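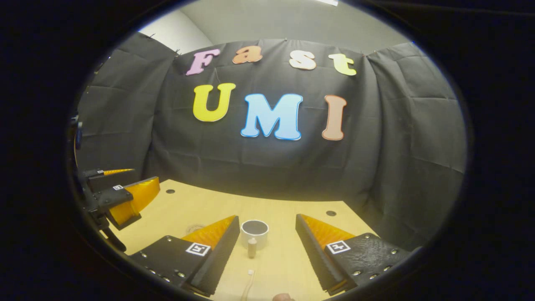 2 min read

The fault took most of the summer to find. In May, operators at Calado's Gasham site began noticing that recordings made with the hand-held grippers sometimes played back wrong. The fingers would be open on the table and closed in the data.

"We thought it was software," says the engineer who runs the collection room. "We spent two weeks on the software."

The cause was a mounting screw. Each finger carries a square marker, and the system reads how far the gripper is open from the distance between markers. On one tool a screw had backed out, letting the marker plate tilt under load. When the operator squeezed, the reading jumped.

By then the team had 1,790 recordings from that tool, mostly tabletop work with cups and pegs. Some had already gone into training. The arm running the resulting policy, which the team calls Fikus, closed early on a cup and chipped the rim. It did the same thing the next morning and was switched off.

"A chipped cup is cheap," the engineer says. "The arm has a lot more force than the cup needed. I didn't want anyone reaching in there while we guessed."

Operators stayed out of the cell for 7 days. Every recording from the tool was pulled, and 40 were checked by hand against the video before the rest were thrown out. The engineer still thinks some could have been saved.

Favus, which supplied the fingers, has since recommended thread locker on the marker screws. Calado now checks them at the start of each shift, with the gripper fully open and then fully closed.

"It takes a minute," the engineer says. "People skipped it the first week. We put it on the sign-in sheet."

September 2024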